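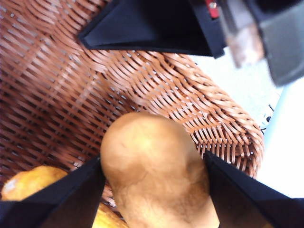
Okay, potato thread, for the three people who asked. I spent my whole Thursday collecting grasp demos for the Shao arm and I have opinions now. The job is simple on paper: I drive the arm by hand, it grabs a thing, it moves the thing, we save the run, repeat until my shoulders quit. The potato is my favorite thing to grab because it's so rude about it. Look how the fingers have it pinched on both sides with the wicker curving all the way up behind it, and something yellow down by the left finger just waiting to get bumped. That's the stuff I want the model to see a lot of!

2/ Count so far is 1,386 saved runs across the whole Skomari set, and 201 of those are potato. Our target for potato was lower but I kept going. It has no handle, no stem, no obvious "grab me here" spot, so every run comes out a little different even when I'm trying to do the same thing twice.

3/ Somebody asked why I don't just script the grasps. We tried that in March! Scripted runs are gorgeous and all alike, and the policy we trained on them fell apart the second a vegetable got turned sideways. Hand-driven ones are wobbly and slow, and I hesitate, and I come in too low and back up. The wobble seems to help a lot. (My best guess is it learns how to fix a bad approach from watching me fix mine.)

4/ Rules I've settled on for myself, in case you're doing the same kind of thing at home or in a lab:
Move the basket between runs, even if it's only a hair.
Change the order of the vegetables before you get bored, so, early.
Keep your fumbles if you recovered from them. Tag the ones you didn't.
Write the label right after the run. I've tried doing a batch of 26 from memory and I'll never do it again.
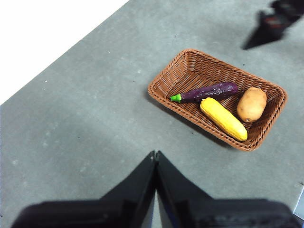
5/ Back to baskets for a second, because I changed my mind on this one. I used to start every run with the arm parked in the exact same pose, super tidy. Then the folks at Grisville told me their model had basically memorized the first second of every run, and I went and checked ours and yep, same problem. Now I start from wherever. Left of the basket, way up high, kind of close, whatever my hand feels like. It makes the replay videos look messy and I've made my peace with that.

6/ Eggplant people, I see you in the replies. Yes, it's easier than the potato. It's long, so there's a clear short way across to grab. But it's also shiny, and I've had the color washed out in bright light more than once, so I dim the lamp for some runs and leave it up for others. Corn is the easy one. I could do corn all day.

7/ Stuff I still haven't figured out:
When two veggies are touching and you lift one, does the other one moving count as a fumble? I've been saying no. The Brutham guidelines say yes. We have 5 people labeling and I'm pretty sure we've got at least three answers going, so that column is kind of useless right now and I need to go back through it.

8/ Also, how long do you wait after letting go before you stop recording? I was cutting right when the fingers opened, and then the policy would let go and just sort of freeze there, like it was waiting for applause. Added a little back-off move to the end of every run and it's way better. If you only take one thing from this thread, record the back-off!

9/ Tomorrow is more potato, and then I want to try it with the basket turned the long way toward the arm, which I've been avoiding because the far wall is a pain to clear. I'll post the numbers once it's trained on the new batch. If you've got a good trick for deep baskets, please send it my way.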